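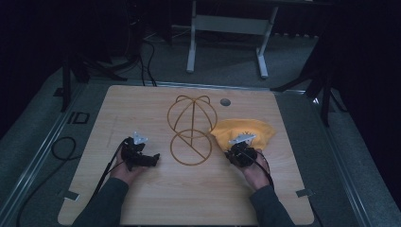 *Golden-orange wire figure with a soft yellow cloth, on a pale table.*

## Cleaning an old brass letter rack before you sell it

Most of the brass desk pieces I list come from house clearances near Polberg, and nearly all arrive dull. A gentle clean is enough. Buyers of older pieces often want some of the patina left on, so stop early if you are unsure.

You will need:

- washing-up liquid
- a soft toothbrush
- two cotton cloths, one for washing and one for drying
- a little clear wax

### 1. Check for lacquer

Look at the back under a bright lamp. Lacquered brass has a slight yellow skin, and it flakes at the corners. If it is lacquered, wash it only. Polish will leave patches.

### 2. Look for a maker's mark

Try the underside first, then the inside of the rear plate. Meinecke racks have a pattern number stamped there, and 212 is the one I see most. Write it down before you start, as the shallow stamps wear away easily.

### 3. Wash

Put a few drops of liquid in 500 ml of warm water. Brush along the wires, never across the joints. Rinse quickly and don't leave the piece to soak, particularly if it has a felt base.

### 4. Dry

Press the cloth into the joints and leave the rack somewhere warm for 6 hours.

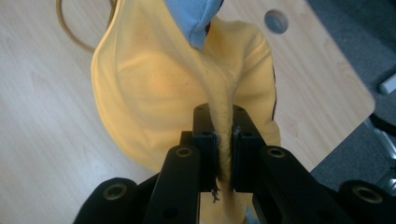
### 5. Wax

Use a very thin coat and buff it after ten minutes. Skip this on anything with its original finish intact.

### 6. Photograph and list

Take the mark, both sides and any dents. Mention repairs in the first line. My last Wevstead rack had one resoldered foot and still made £41 at the Skendetley fair.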